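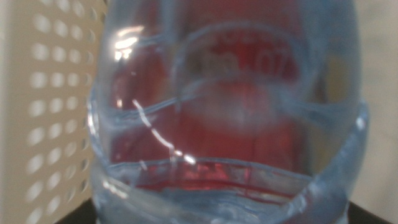
Is a rebuilding schedule supposed to be this hard? (JV and varsity girls soccer)

Posted Sep 19, 2019 in High School Sports > Parents and Boosters

My daughter is a sophomore on a varsity team that lost nine starters to graduation. The new coach took one look at that and dropped four of the easy nonconference games. In their place we got two private schools that recruit (everybody knows it), last year's district champion, and a tournament two hours away where we were the smallest school in the bracket. So far they are 1-6 and have been outscored by a lot.

At the parent meeting we were told that this will "pay off in October." I have asked twice what that means and what he'd point to if it didn't, and I got a speech about growth both times. I played in college, I'm not soft about losing. But I've watched these girls spend whole halves kicking the ball out of their own end, and I don't see what a fullback learns from that except how to kick the ball out of her own end.

Does anyone have real experience with this, meaning you saw a young team get hammered early and then could tell it helped? I'm also wondering if our seeding gets wrecked. We have 400 students, if that matters.

— Stilia

Wanpen Khamphan

I coached girls soccer for 11 years, varsity for seven of them, and I did what your coach is doing in two different seasons. One time I'd do it again. The other time I would not.

The season it worked, we lost our first five, but four of those were by one or two goals. The girls could see where each game went wrong. We gave up a goal on a corner, we worked on corners, and the next week we gave up fewer good looks on corners. By the middle of the year the league games felt slow to them. They told me so without my asking.

The other season we were losing 6-0 and 7-0. You can't fix anything off a film like that. My center backs quit trying to play out, my best midfielder started hiding, and two JV kids I had moved up went back down and didn't come out the next year. We finished with the same league record as the year before. I told the parents it had toughened us up, and I didn't have any evidence for that when I said it.

So I'd look at the scores. Forget the record. How many of those six losses were still a game with 20 minutes left? If it's three or four, I would let him be. If it's none, he has probably scheduled a level too high, and he can't change it now, but he can change what he does with it. Ask him what the team is working on this week. It's a better question than asking if the plan is working, and he should be able to answer it in one sentence. If he says "compete" or "mentality," well, you have your answer too.

On seeding, it depends entirely on your state. Where I was, the coaches voted and a bad record against good teams hurt us less than I feared. Some states use a points formula that gives you credit for who you played, some go by straight league finish. The tournament manual will be on your association's website, usually posted by the end of summer. Read the current one. Ours changed while I was coaching and half the league missed it.

One more thing — sophomores starting against seniors get hurt more, in my experience anyway. I don't have a study for you. Watch how many minutes she is playing in back-to-back games and speak up if it's all of them.

Minitero

every coach says this when they lose. "tough schedule." ours said it three years in a row. if they were winning youd never hear the word schedule

also private schools dont all recruit, my kids go to one and we're terrible

Orlando Cuadros

Referee here, so I see a lot of teams at both ends of the season and have no kid in it. I'll disagree a little with Wanpen. The scores can fool you, because good teams pull their starters at 3-0 and then everyone says the last half hour was "much better." I'd watch the first 20 minutes of each game, when the other side is still trying. Are your girls getting more touches in the other half than they did in August? You can keep track of that on the back of a program.

I have seen young teams come on late after a start like yours. I've also seen young teams come on late after an easy start, because they were three months older. I don't know how you would tell those apart from the bleachers, and I doubt the coach does either.

As for 400 students, it only matters if the other schools in your bracket have 1,362. Check what class you're placed in before you worry about the private schools.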